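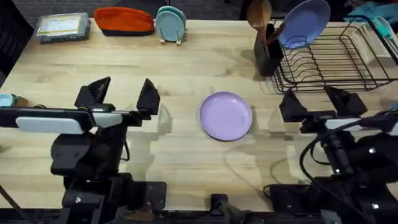
Lavender plate on the butcher-block top, dish rack to the right.

Home | Kitchens | Materials | Interviews | Back issues

April
By Hiếu Nghiêm

Zubaida Rajput has specified benchtops and washing-up areas for small kitchens for nine years, most of them at Hindholm, a joinery workshop that also takes on repair work. Her subject is the metre or so of surface between the sink and the cupboard. She considers it the most poorly documented part of any kitchen.

"People bring me a drawing with the oven, the fridge and the sink on it," she says. "The rack isn't on the drawing. Then the rack gets bought, it goes wherever it fits, and the timber around it carries the consequences for the life of the bench."

Her position on timber is moderate. She will fit butcher block beside a sink if the owner agrees to a maintenance schedule in writing, and she prefers a pale finish in that location. A darker stain hides grey water marks until they are well established, while on a blond surface they can be found and sanded early.

"End grain takes up water fastest. On a long-strip top, the faces are fairly forgiving and the two ends are where I look first. Any cut-out is the next place. If there's a tap hole I want to see sealer down inside it."

The schedule she hands over is one page. Oil goes on in thin coats, with the surplus wiped off after 31 minutes. I asked about the precision of that figure. It came from her own trials with a hard oil she buys under the name Gusitz, on offcuts stood in the workshop at normal indoor humidity.

"At half an hour it was still lifting with the cloth. Past 42 it had started to drag, and you got a tacky patch that took days to come right. So 31 went on the sheet and it has stayed there. Another product will have another number. Read the tin."

On racks she is more particular. She favours wire over moulded plastic, for the reason that the rods can be inspected. The coating fails first at the welds and at the feet, and a failed foot will leave a rust mark on timber that oil won't shift.
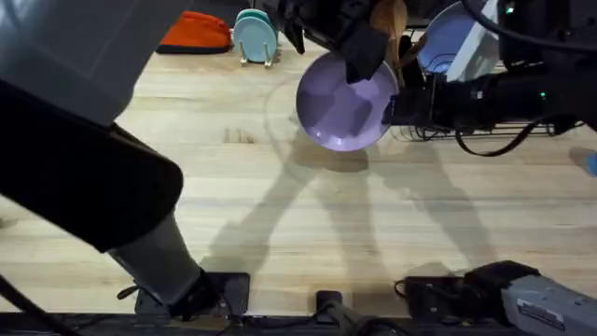
The lavender plate at the black wire rack, with a light blue plate and a wooden utensil alongside.

"Put the rack where the plate can go in on edge in one movement," Rajput says. "If you have to turn your wrist over at the last moment, the rim knocks the wire. Do that every night and you'll chip the glaze at the same spot on every plate you own."

She sets the rack with its rods running so that plates stand across the depth of the bench. Clearance above it should allow the largest dinner plate to be lifted vertically, plus 50 millimetres. Under a low overhead cupboard she will turn the rack before she will shorten that allowance.

Plates lying flat on timber concern her more than plates in a rack. The unglazed foot ring on the underside holds a bead of water against the surface, and the mark it leaves is a neat circle. "I get sent photographs of circles. They ask if it's a fault in the oil. I ask what diameter it is, and then I ask them to go and measure a plate."

Wooden utensils, in her view, should stand with the working end up and clear of other items. She does not object to keeping them in with the crockery while they drain, provided they are moved afterwards. The handle end of a spoon left in a wet cup will go grey and then split along the grain.

Hindholm is now preparing a bench detail for a run of rental flats at Orari, where tenants change often and no maintenance schedule can be relied on. Rajput has proposed a stainless drainer with timber beginning 42 centimetres from the edge of the bowl. The builder wanted timber all the way to the sink.

"I've told them I'll do it if they budget to replace that section," she says. "It's a bolt-in section, two brackets and a bead of sealant. Colour match will be off for the first year. After that it settles."

The detail drawing was still unsigned when we spoke. She had marked the rack on it in pencil, with the direction of the rods.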